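Wednesday, June 21, 2023

Three weeks with the Tenetti hand-held gripper

The courier from Irkbridge left the Tenetti on my step at the end of May and I've hardly put it down! It's a gripper you carry around yourself, with a camera on board, and it records what the fingers do so a robot arm can learn from it later. I'd tried the Van Loon one before (a nice thing, but my wrist hated it), so I went in curious.

First impression: the balance is lovely. The fingers close smoothly, and I got through 334 short recordings before I felt any need to adjust anything. Out of those, 3 wouldn't open on my laptop – no idea why, and support hasn't written back yet.

The wide view is what sold me. You get the fingers, the hands of whoever you're working with and most of the room all in one go, so I never had to fuss over where I was aiming. Bedrooms, kitchens, the Kendside workshop with its awful lighting, all fine.
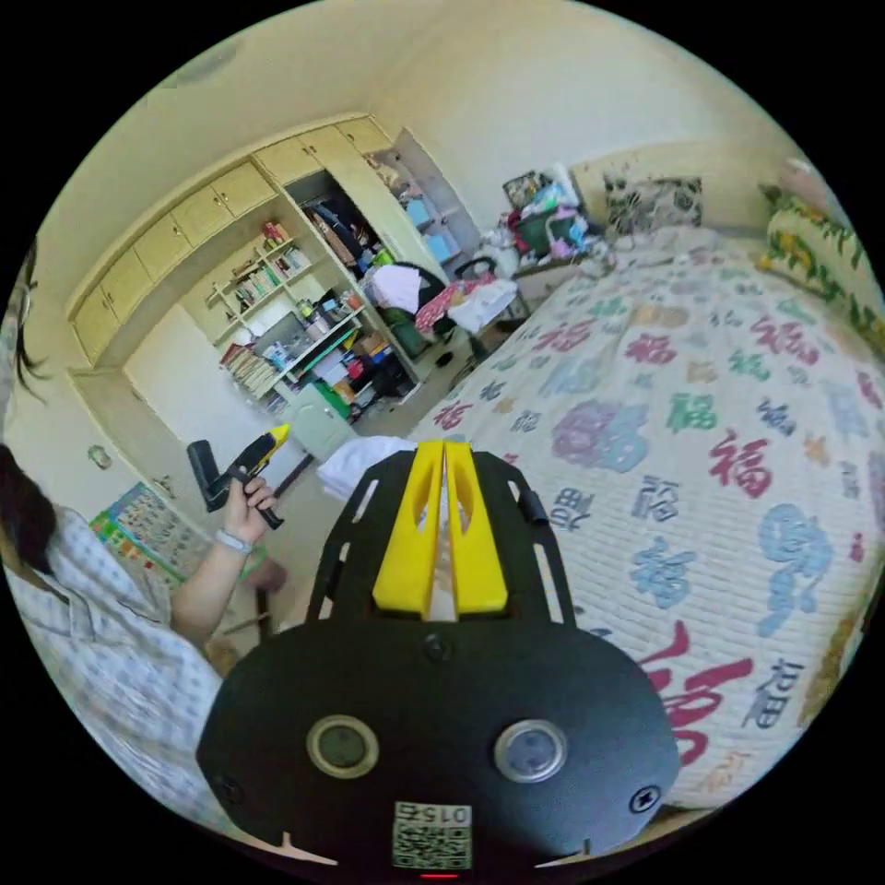 Glue gun session in the bedroom, yellow fingers at the ready.

Gripes? The manual is thin, and the carry case costs extra. I paid 345 dollars for the basic kit, and I'd pay it again. Next I want to try it on folding laundry – towels first, then shirts if I'm feeling brave.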